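About us

Enmont makes desks for offices, schools and people who work at home. Sigita Paju started the firm with one long table built for a friend in Hodov, and we now have 3 ranges and a workshop of our own.

Our desks are plain. Most are white, with a smooth top, and we sell them direct.

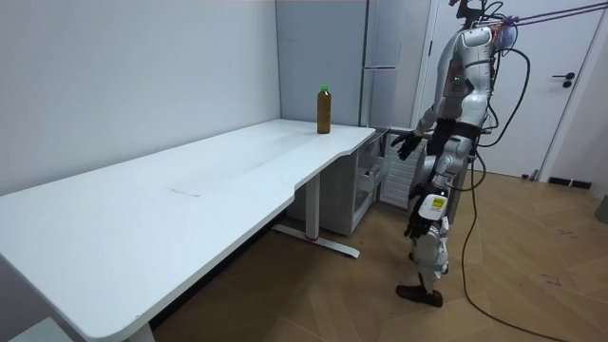
Long white desk with rounded corners and a curved cutout in the front edge.

The Makow range is the one most customers ask for. It comes in 533 size and leg combinations - the full list is in the brochure.

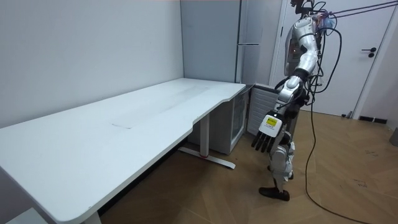

Visiting us

The showroom is open by appointment. We keep 200 sample tops there, and you are welcome to borrow up to three.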